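Fandico Fund for Applied Automation
Progress report, second period
Project: Folding and handling of thin sheet goods by two-finger grippers
Reporting organisation: Ostavgate Workshop
Prepared by: Noémie Riviere, project lead
For the attention of: Fabrice Le Goff, programme officer

1. Where we are

In the last report I wrote that we expected to finish the paper handling trials by the end of this period and to begin with thin cardboard. We did not reach this. The paper trials are a little more than half complete, and the cardboard is moved to the next period. The main cause is a fault in the gripper closing, which we found in August and which I describe in section 2. I prefer to report it at full length, as your agreement asks that every stop for safety is told to the fund.

The other parts of the work are on schedule. The software for planning the fold was delivered by Killian Boyer in good time and we have used it every working day. The training of the two new operators is finished. The budget is discussed in section 5.

2. The fault

The task is simple to explain. The arm must take a coloured sheet by its edge or by its fold, hold it without marking it, bring it to the next position and let it go. We set the closing force low, because the paper must not be crushed. The fingers are soft, and the controller should stop them when it measures that they have met the sheet.

On a Friday afternoon, in the middle of a normal series, the fingers did not stop at the measured contact. They continued to close until the hard limit of the drive. The sheet was torn at the fold. Han-gyeol Tak was at the bench and had his hand near the paper to straighten it for the next run. One finger caught the side of his glove. He pressed the stop button himself and the arm stopped immediately. He had no injury, only the glove was pinched. But it is clear to all of us that with a bare hand, or a hand a little further in, the result could be different.

We closed the cell the same afternoon and did no more runs for 19 working days.

3. What we found

Thibault Jacquet took the lead of the investigation. He read back the logs of over 300 closings and found four where the contact signal came late. In three of them the delay was so short that the sheet was not damaged and we did not see anything at the bench. The fourth was the Friday run.

All four happened when the fingers met the paper at a fold or a curl. When a sheet is flat, both fingers find a firm resistance and the current in the drive rises quickly. When the sheet is folded over or rolled on itself, there is air between the layers, and the paper gives way slowly. The current rises also slowly. The controller, a Drandov unit, has a filter against noise, and in our configuration this filter was set too heavy. It took the slow rise for noise and waited.

The filter value was our own choice. We had changed it in spring to remove false stops, and we tested the change with flat sheets only. This was a mistake in our method. The test sheet for configuration changes had no line for folded material, and I signed it without asking for one.

Since the restart we work mostly with the difficult cases, with orange sheets, folded or curled near the place where the fingers hold.

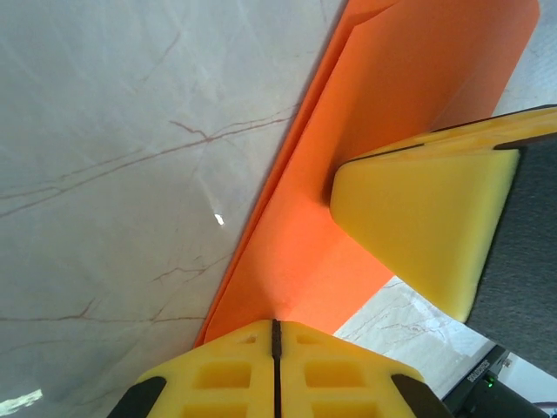
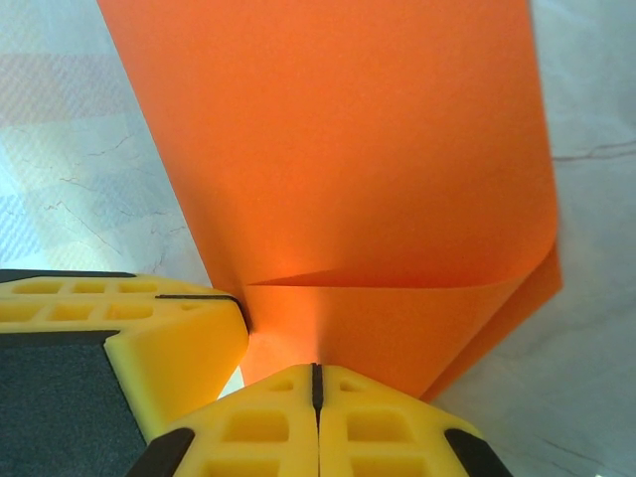

Orange sheet at the yellow fingers, seen from the gripper.

We also looked at the fingers themselves, to be sure that the fault was not mechanical. Thibault removed both, checked the pads and the joints, and measured the play. One screw in the finger mount was not tight to the value in the manual. It could not explain the late signal, but we corrected it and added the screw to the weekly check.

4. What we changed

The filter is back to the value of the manufacturer. The false stops have returned with it, as we expected, and they cost us time: an operator must confirm each one before the arm continues. Killian is working on a better solution, where the limit depends on how far the fingers have already closed. I do not want to use it at the bench before it has passed the full test with folded sheets.

The hard limit of the closing has been reduced by software and also by a small mechanical block. With the block in place the fingers can hold one or two layers of paper but cannot close further than this.

No hand goes into the working area when the drive has power. Before, this was a rule on the wall, and we did not always follow it when a sheet needed only a small correction. Now there is a foot switch which must be pressed to cut the power, and the sheet is straightened after the lamp has changed. Han-gyeol proposed the position of the switch, and after two days of trying it was moved a little to the left so that one can reach it also when standing at the side.

We have repeated the closing test 110 times with folded sheets after these changes. There was no late signal. I would like to have a larger number before I call the matter closed, and we continue to add to it each morning before the normal series.

5. Budget and schedule

The cost of the stop is mostly in salaries. Some new parts were bought from Bailly, and they are covered by the small equipment line. We do not ask for additional money in this period. We do ask for your agreement to move the cardboard trials to the next period, and to use the remaining travel money for an outside review of the cell by a safety engineer. A quotation is attached separately.

If the false stops stay as frequent as now, the paper trials will need approximately three more weeks than I have written in the revised plan. I will know this better when Killian has finished his first tests, and I will write to you then without waiting for the next report.

6. Open points

The supplier of the controller has received our logs and has confirmed the reception, but we have no technical answer yet.

The written procedure for configuration changes is rewritten and is with Thibault for reading. It now includes folded, curled and double sheets. The French version for the operators will follow.

The pads of the fingers show some wear at the tips. We have one spare pair and have ordered a second, which should arrive before the cardboard trials begin.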